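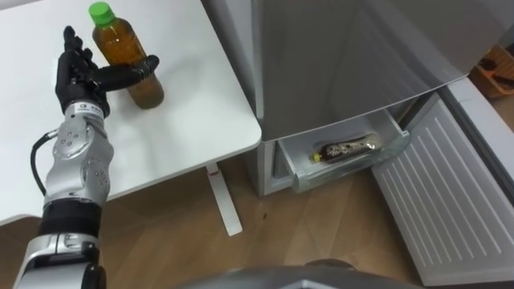

Lowther asked us in their comments on the last report whether a rule still counts as a rule if the operator can skip it when the day is busy. We have discussed this question a lot, and the present report is mostly our answer to it.

Progress report to Rustlow, May 2022
Project: Dadine, good practice for robot hands in home kitchens

1. Work done in this period

The handling rules are now in their second version. The first version had too many recommendations written with "should", and the operators read them in different ways. We rewrote them with "must" and kept 5 that apply to every session:

The hand opens fully before it comes near a bottle.
The cap is closed before any grasp.
A fridge door or freezer drawer is not moved while the hand holds an object.
One person keeps the stop button and has no other task.
Every contact which was not planned is written in the log on the same day.

To Lowther we answer that none of these can be skipped. If there is no time for them, the session is cancelled and the log says so.

2. Sessions

We planned 2660 grasp trials and completed 2440. The difference comes mainly from sessions cancelled under the stop button rule, when only one operator was available. We don't propose to make up these trials by working faster.

Avel checked our logs against the rules and found two weak points. The wording on unplanned contact doesn't say if a light touch of the table is included, and our operators had different habits with this. Also, our log sheet has no field for the fill level of the bottle, although a full bottle and a nearly empty one behave differently in the fingers. The second point is already corrected. For the first we have a draft wording, which Avel is reading now.

3. Changes to the budget

None. The training days for operators were paid from the existing line.

4. Next steps

The third version of the rules will be sent to Rustlow in July, together with the log template. We would like to receive your opinion on whether glass containers must be covered in this version or left for a separate annex.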